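Stomby wrist fault

The Stomby wrist fault was a recurring failure in the forearm of the Stomby, a humanoid robot built by Undbridge at its Sturport plant. It was first reported in July by test engineer Tayla Sutcliffe, after a unit stopped responding to grip commands at 1,085 hours of use.

An inspection led by Pornthip Luangrath traced the fault to a signal cable that rubbed against a clamp each time the wrist turned. Of the 100 units checked, 11 had worn insulation. In most cases the hand froze in place - in two it opened without a command and dropped its load. There were no injuries.
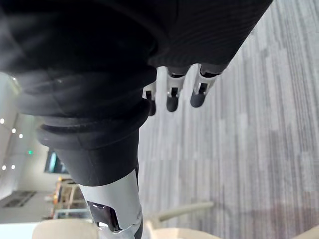 Undbridge moved the clamp and set a cable inspection every 500 hours. Units with worn cables were repaired at the company's Bae workshop. The fault code, W11, remains in the service manual.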